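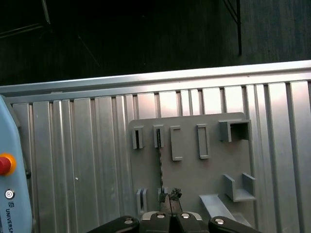

Work and Automation, unit 3 notes
Noura Matar
October. Draft — fix as you read, I'll post a cleaner copy later.

Reading for this unit: the Brollar case packet, all of it, plus the two short interviews at the back. Skip the appendix on pricing.

Where we left off

Last time: automation as replacement. Whole job goes, person goes. Easy to picture, easy to put in a headline, and it doesn't match most of the shops we've looked at. What we see more often is a job getting cut up. Some tasks move to the arm, some stay, a few new ones show up that had no name before. The person is still there but the day is different. So today is tasks, not jobs.

Keep two words apart in your papers:
Job = what the person is hired for, what's on the contract.
Task = one piece of the day with a start and an end.

If you write "the robot took the job" I will circle it and ask which tasks.

The Brollar case

Brollar is a small tooling and repair shop in Liltport. 17 people on the floor. Two years before the packet starts they had no robots. Then one arm, on the tool bench, to hand out and put back small tools between setups. Drill bits mostly, some brackets and small parts. Holders are on a gray plastic panel so every tool has one place and the arm can find it. The panel matters more than the arm in this story, we'll come back to it.

Before the panel: tools lived in drawers. Everybody had their own drawer, more or less, and their own way of keeping it. The packet has a nice bit about one machinist who kept bits sorted by how much he trusted them, not by size. Good ones in front. He could reach in without looking. Nobody else could find a thing in there.

After: one panel, one slot per tool, put it back where it goes or the arm stops and waits.

What changed, task by task

Fetching. Mostly gone from the human day. People liked this at first. Then some of them missed it. Fetching was a walk, and the walk was when you talked to somebody. Interview 1 is good on this: "I used to hear what was wrong with the other bench on my way to the drawers. Now I hear at lunch, and by then it's late."

Putting back. Changed, didn't go away. The arm does its share, but a tool that comes off a machine by hand still gets put back by hand, and it has to go in the right slot the right way around. So people are now being neat for the machine. Ask yourself who is helping who here. Come with an opinion.

Checking. New-ish. Someone used to look at a bit as they picked it up, for a second, without calling it work. Chipped? Dull? Throw it in the scrap can. With the arm picking up, that look has to be put back in on purpose. Brollar made it a duty at the start of shift, first job after the lights. Old skill, now it has a sheet and a signature.

Clearing. Also new. Scraps, chips, a bit of packing, whatever ends up near the holders. Not in anybody's job description when the arm came in. Somebody does it every day. Packet calls it "minor upkeep". Look at who is doing the minor upkeep in the schedule on page 30 and then tell me if it's spread evenly.

Stopping. Everyone on the floor is allowed to hit the red button. Allowed on paper. See next section.

The stop button

Every arm comes with one, big and red, easy to hit. As hardware it's simple. As a workplace rule it isn't. Questions the packet raises, not always on purpose:

Who gets asked "why did you stop it" afterwards, and in what tone?
Does a stop show up in the numbers for the shift? At Brollar it did for the first few months. Stops went down. Management read that as the system settling in. The floor read it differently — people were standing back and letting it drop things.
What happens with a new hire? Interview 2: three weeks in, saw a tool sitting crooked, didn't press. "I figured someone who knew more would press it."

They later took stops out of the shift report and kept them in a plain notebook by the bench, no names. Stops went up again. Was the floor less safe then, or more? Careful. A count of stops is not a count of problems. Same trap as unit 2 with the complaint cards, go back and look if you missed that class.

Tacit knowledge, quick version

Term you need: tacit knowledge. What a worker knows and can do but would have trouble writing down. The machinist's drawer is the example I'll use on the board.

To give a task to a machine somebody has to write it down, or lay it out, or build it into a shape. That's what the holder panel is. A slot says: this thing, here, facing this way. All the deciding that used to happen in a hand is now in the plastic. Some of it got saved that way (a beginner can use the panel on day one, real gain, don't be snobby about it). Some got lost. The panel knows where a bit goes. It has no place for "this one pulls a little to the left, save it for rough work".

Who decided how the panel would be laid out? At Brollar, first version came from the outside firm, Povanton, who did the install. Wrong for the floor. Tools used together were far apart, and the biggest bracket was where everyone's elbow went. Second version was drawn by two people from the bench, on paid time. Paid time is the part to underline. The first offer was that they could send in suggestions after shift.

Compare: the Ó Flaithearta plant

Short case, handed out seperately. Same kind of arm, same kind of work, bigger place. There the layout was locked by the engineering office and changes went through a form. People got around it. Taped a coffee can to the bench and kept their favorite bits in it, outside the system. Engineering called that resistance. I'd call it a second tool panel made by people who weren't asked. You can disagree with me in the paper, but use the case, not just your gut.

Points to compare:
who draws the layout
who may change it, and how long a change takes
who does the clearing, and is it paid or just expected
what happens to a person after they press stop
where talk happens once the walk to the drawers is gone

Pay and titles

Running short, will do this properly next time. Main thing: when tasks move, pay usually doesn't, not right away. Brollar kept everybody at the same grade for the first year. The two who drew the layout were doing setup work, training others, fixing the arm when it lost its place. Title stayed "bench operator". They asked for a new grade. Took until the second year to get it, and only one of them was still there by then.

The other side, from the owner's section of the packet: she says the shop could not fill the bench jobs, and the arm kept the evening shift alive. Take this seriously. It's not spin just becuase it comes from the owner. But ask what was on offer for the evening shift before the arm came, the packet gives the pay scale and you can check.

For next class

Pick a job you've had, any job, paid or not. List the tasks in one normal shift, small ones too, the ones you'd be embarrassed to call work. Mark which a machine could take tomorrow, which it could take if somebody rearranged the room first, and which you can't say. For the middle group write a line on who would do the rearranging.

One page. Handwriting fine if I can read it.

Then read the first half of the scheduling chapter. Stop at the part on call centers, we do that after the break.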